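Handheld gripper loses a folded sheet when the jaws are nearly closed – what to check?

Posted in: End effectors and tooling
Tags: two-finger gripper, linkage, fabric, zero offset, maintenance

Rattana Chaiyaporn
Joined in June, 11 posts

We run a bed-making cell with two-finger grippers on a full-size mattress. The jaws are the black curved-finger type on a linkage, with hex-socket screws at the pivots and a white housing behind. One of the handheld units has developed a fault and I would like to narrow it down before I strip it.

Symptoms:

Thick material is fine. A bath towel folded twice holds with no slip.
Thin material is not. A single layer of sheet pulls out under light load, and a gathered fold slips slowly when the opposite corner is pulled tight.
The readout says the jaws are at zero when there is still a visible gap at the tips. I can push a business card through it.
The gap is not constant. After a power cycle it is sometimes smaller.

The unit has done 546 logged closures since its last service. The previous service was at 2,000 and nothing was found. Finger pads were wiped with isopropyl, no change. The log shows no current fault. Trigger spring feels normal.

Is this worn pads, a lost zero, or play in the linkage? I have one spare set of fingers and do not want to fit them if the fault is behind them. The cell is needed for a trial with the Jituvville people and I have an evening to fix it.

Kanokwan Saithong
Accepted reply, edited once

Two faults can give you this and they are easy to separate. Do the tests in this order and do not loosen anything until you have finished them.

First, play. Power off, jaws half open. Hold the housing in one hand and one fingertip in the other. Move the fingertip in the closing direction, then sideways. A little movement in the closing direction is backlash in the drive and you will always have some. Sideways movement is the linkage. Repeat on the other finger. If one finger moves clearly more than the other, look at the pivots on that side.

Second, zero. Power on, open fully, then close on nothing, slowly. Note the reading when the pads touch, or when the jaws stop if they never touch. Do it five times without a power cycle, then five times with a power cycle before each one. If the first five agree and the second five scatter, the linkage is probably fine and the homing is at fault. Your note about the gap changing after a power cycle points this way.

Homing on most of these units works by driving open to a stop and counting back. Anything on the stop moves the zero. In a fabric cell the usual culprit is lint. It packs into the space behind the linkage arms where they meet the housing, and you will not see it with the jaws closed. Open fully, shine a flashlight in from the side and pick it out with tweezers. Do not use compressed air, it drives the lint further into the drive.

If the linkage does have play, go through the screws one at a time:

Mark each head with a paint pen before touching it.
Take one screw out, clean the thread, add a small drop of medium threadlocker, refit.
Tighten to the figure in your manual. If you have no figure, stop and get one. An overtightened pivot binds, and a binding pivot looks the same as a lost zero.
Move the finger by hand through its full travel after every screw. It should feel the same each time.
Never have two pivots loose on one side. The arms shift and you will spend the evening lining them up.

Let the threadlocker cure for the time on the bottle, then home the unit again and store the new zero.

Last, pads. Change them if the surface is polished or the edge at the tip has rounded. Thin cloth is held by the last few millimeters of the tip, so a rounded edge matters much more on a sheet than on a towel. Pads alone do not explain a gap that changes with power cycles, so leave them until the end.

– Kanokwan

Kiều Kiều
3 posts

had the same thing on ours. swapped the fingers and it went away. just swap the fingers, it takes ten minutes

Kanokwan Saithong

Swapping the fingers means opening fully and handling the linkage, which will often dislodge lint from the stop. It may have gone away for that reason. I would still run the zero test first.

Chutima Boonyarit
Moderator, 3,000+ replies

Agree with the order above. I want to add the acceptance check, as closing on air does not prove much for cloth.

We use a thin flat sheet on a mattress, gripped at two points. The unit under test takes a gathered fold near the middle and the second gripper takes a corner. Bring the cloth up to light tension between the two and hold. You are looking for creep at the tips of the unit under test, so put a pencil mark or a bit of masking tape on the cloth right at the pad edge and see if it moves away.
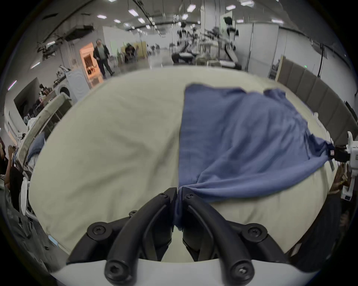

Chutima Boonyarit

The ridges running between the two grip points are useful. They show where the load goes. If they flatten during the hold, one end is letting go, and the tape mark tells you whether it is yours. Keep the fingertips down at mattress height. Lifting adds the weight of the sheet and changes the result from one run to the next.

A few settings that matter:

Gather the fold the same way every time. A fold with more layers hides a weak tip. When you think the unit is good, repeat with a smaller fold.
Hold for a full minute. Slow creep does not show in ten seconds.
Pull from the side the cell normally pulls from. A pivot with play can hold well in one direction and open in the other.
Run it once more after a power cycle. This is the step people skip, and it is the one that would catch Rattana's fault.

For logging, write down the zero reading, the side play on each finger and pass or fail on the hold. We keep ours on a sheet taped inside the tool cabinet with the unit number at the top. The Skodivum template has a column for pad changes too, which is worth copying.

On service interval: for fabric work, clean the stop weekly and ignore the closure count. The count tells you about pad wear and says nothing about lint.

Rattana Chaiyaporn

Ran both tests. Side play was equal on both fingers and small. Zero repeated well without power cycles and scattered with them. There was a flat wad of lint behind the left arm, pressed hard enough that it came out in one piece. Cleaned, homed, stored. No gap at the tips now and the business card will not go through.

Hold test passed on the large fold, with and without a power cycle. On the small fold there is still slight creep, so the pads are next. Fingers stay in the drawer.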